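Equipment Support Desk: Ticket 208
Category: Purchase planning, benchtop arms
Site: Famville kitchen bench
Opened by: Salim Rweyemamu
Opened: June 7, 2023
Status: Awaiting budget holder

1. Request

The Famville team asks for guidance before the arm budget for the coming year is fixed. The team has been offered a second Junder arm with a service plan, and has also received a quotation from Brovis for a gripper and cable set only. The desk is asked to advise which purchase should come first, and whether the present counter can take further equipment without new furniture.

2. Information supplied by the site

The counter is shared with ordinary kitchen appliances, and the toaster oven and toaster remain on it. The site does not wish to move them. The cutting board is treated as the work area for planning purposes, and any new item must leave it within reach.
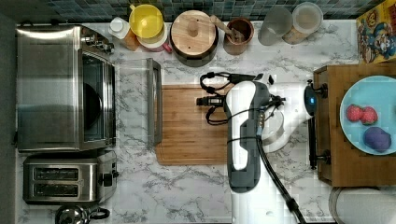
Attachment A: arm over the cutting board, with cables and a small black device on the board.

3. Desk comments

3.1 Cable routing should be costed as a separate line. The Junder quotation covers the arm, mount and controller. It does not cover clips, sleeving or longer leads. The site is asked to allow 90 pounds for these.

3.2 The Brovis quotation was issued in May and prices are held for 5 weeks. The purchasing office at Nyamweya requires a signed form for any order above 2,000 pounds. The Brovis order falls below that limit and may be placed by the site directly. The Junder order may not.

3.3 Please confirm the free depth of the counter in front of the backsplash. The drawing on file shows bare tile, whereas a row of containers is kept there. The supplier's clearance figure must be checked against the counter as it is used.

4. Reply from site

Mr Rweyemamu confirms that the containers are to stay. The serving tray and plate on the right-hand side are also to be kept in the layout. A second mount would therefore have to be fixed at the front edge or on the left, near the toaster.

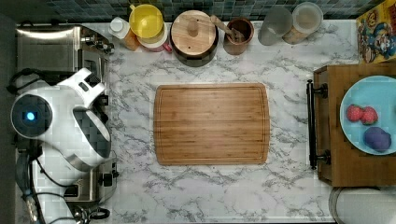 5. Action required

The site is to send the measured depth and the preferred mount position. The desk will then ask Junder for a revised quotation with the service plan priced separately. The Brovis order may proceed in the meantime, provided the connector type is confirmed in writing.

This ticket will remain open until both quotations are attached.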